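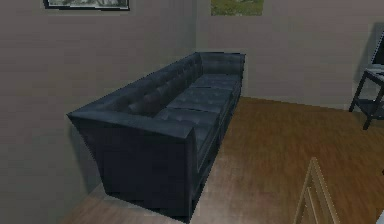
Nokmont room pack, three months in

I bought the Nokmont pack in September to gather navigation examples for our little learner, and I've now run over 700 episodes through it. Short version – good rooms, annoying recorder.

The living rooms are what I paid for. Dark leather sofa on a wood floor, pictures on the walls, a side table off by itself, and plenty of open floor to drive across. My first policy kept reading that navy leather as shadow and planning straight through the armrest, so 400 of my episodes ended up being sofa approaches from odd angles. Worth it! It goes around now, most of the time.

Textures are a bit soft up close and edges get blocky at the default setting. Doesn't bother me for training, but Justinas wants sharper ones for his segmentation work and went back to Prindivon.

My real gripe is the recorder. If you stop an episode early it still saves it as a success, and I had to weed out 77 of those by hand (a whole evening, thanks). Turn off auto-label before you start. Resets take 20 seconds too, so bring a book.

Four stars from me, five if they fix the labels.

Remo Farina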